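Geeta Chaudhary me abre la puerta con una tostadora debajo del brazo y me dice que pase, que pase, que el café ya está y que no mire el pasillo. Miro el pasillo, claro. Hay radios, un flexo, dos planchas y una caja de cartón donde pone "Barrientos" con rotulador, que resulta ser el apellido de una vecina que lleva desde diciembre sin venir a por su batidora.

Geeta arregla aparatos pequeños en Rellano desde hace 15 años. Yo la conocía de oídas, porque a mi madre le resucitó una radio que dábamos por perdida, y llevaba tiempo queriendo sentarme con ella a hablar de por qué tiramos tanto y arreglamos tan poco. "Bueno, tiramos porque nos han enseñado a tirar", me suelta antes de que saque el cuaderno. "Tú vas a una tienda con un secador que no enciende y te miran como si llevaras un muerto".

Le pregunto cómo empezó y se ríe. Empezó por tacaña, dice. Vivía en un piso de alquiler con Naveen Bhardwaj, que entonces era su compañero de piso y ahora es su cuñado (esta historia da para otra entrevista, la verdad), y se les estropeó el calefactor en pleno invierno. Les pedían 70 euros por mirarlo. "¡Por mirarlo! Así que lo miré yo. Era un cable suelto y ya está. Estuve una semana contándoselo a todo el mundo, insoportable".

El cable suelto es un clásico, por lo visto. Me explica que mucha gente se imagina averías tremendas, placas quemadas, motores muertos, y que ella lo primero que hace es buscar por dónde se ha doblado algo demasiadas veces. "Siempre la misma curva. La gente enrolla el cable en el mango, lo aprieta bien y al cajón. Luego vienen y me dicen que ya no hacen las cosas como antes. Y es verdad, pero tú también lo enrollas fatal, cariño".

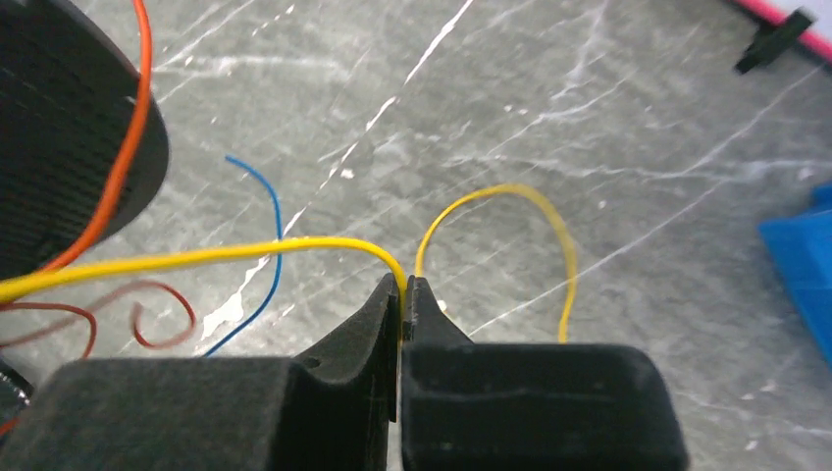 Un cable amarillo con unas cuantas curvas encima.

Geeta no es ninguna nostálgica, que es lo que yo me esperaba. Cuando le saco el tema de los aparatos de antes, los de nuestras abuelas, tuerce el gesto. Dice que algunos eran una maravilla y otros daban calambre, y que nos acordamos solo de los primeros. Lo que sí echa de menos son los tornillos. "Con un tornillo yo me entiendo. Lo que me pone de los nervios es la carcasa pegada, o esas pestañitas que se rompen al abrirlas. Ahí sabes que quien lo diseñó no pensaba en ti ni un minuto".

Le pregunto cuánto cobra y me da un poco de vergüenza ajena lo barato que es. Lo máximo que ha pedido nunca son 60 euros, por un proyector viejo que le costó noches enteras, y todavía le parece mucho. Aquí discutimos un rato. Yo le digo que así no hay quien viva del oficio y ella me contesta que nadie le ha pedido que viva de ello, que por las mañanas lleva la contabilidad de Fitport y que con eso paga la luz. Luego se queda pensando – se bebe medio café en silencio – y reconoce que si alguien joven quisiera dedicarse, tendría que cobrar el doble y aguantar las caras. 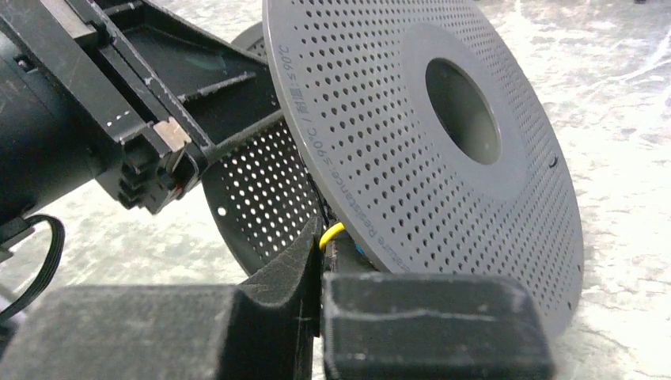
Y las caras son muchas. Me cuenta que hay clientes que regatean por un condensador y luego se compran un teléfono nuevo sin pestañear. También están los que lloran, que eso no me lo esperaba. Un señor le trajo el tocadiscos de su mujer y no quiso que se lo limpiara, solo que sonara. "Le dejé el polvo donde estaba. ¿Qué le iba a decir?"

Ramesh Chauhan, un amigo suyo, le insiste desde hace tiempo en que dé clases. Ella se resistía porque le da pánico hablar delante de gente, pero el otoño pasado fue a una feria de reparación en Nidthorpe, adonde la había invitado él, y volvió con otra idea. Había 3.000 personas, me dice abriendo mucho los ojos, haciendo cola con la aspiradora en brazos. "Y estaban contentas, ¿eh? En la cola. Cuándo has visto tú una cola contenta". Allí se puso a enseñarle a una adolescente a pelar un cable con calma, sin llevarse los hilos por delante, y se le olvidó el pánico.

Así que está preparando un curso por las tardes, a las seis, para que pueda venir quien trabaja. Nada de teoría el primer día: cada uno se trae algo roto que le dé igual romper más. Le parece importantísimo lo de que dé igual. Dice que el miedo a estropearlo es lo que nos para a casi todos, y que a un trasto ya roto se le puede perder el respeto (desenchufado siempre, eso lo repite varias veces y me hace apuntarlo).

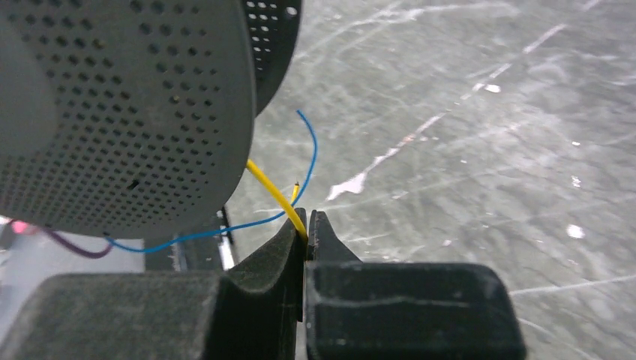

Kamlesh Shakya no lo ve tan claro. Según me dijo por teléfono unos días después, los cursos están muy bien, pero mientras un recambio cueste casi lo mismo que el aparato nuevo la gente seguirá comprando el nuevo, "y yo la primera, que no tengo las tardes libres". Se lo conté a Geeta y no se enfadó nada. Me dijo que tenía razón en lo de los recambios y que por eso ella guarda todo lo que no tiene arreglo, para sacarle piezas.

Ya en la puerta le pregunto qué hará con la batidora de Barrientos. Está arreglada desde hace meses. "Pues esperar. Ya le entrarán ganas de puré".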